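Platel Workshop Service – Tips for Preparing a Task Board
Updated 2021-04-25

Subscribers to the two-arm assembly service are asked to set up the board before each session. Place it flat on the textured mat, within reach of both hands, and route the arm cables away from the work.
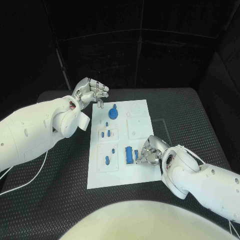
Two-arm unit at the task board, blue parts set out.

Sort pegs by height before starting. Store the blocks and cylinders in a separate tray – mixed trays are the usual cause of delay. Wipe the plates with a dry cloth after every 25 cycles.

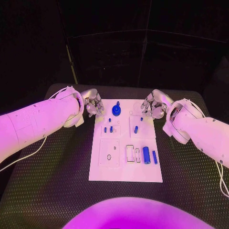 Replacement pegs are supplied in bags of 300 or 800. Orders placed before June ship within 5 working days. Worn pegs should be returned to the Manover depot, marked for the attention of Roscoe Gallagher.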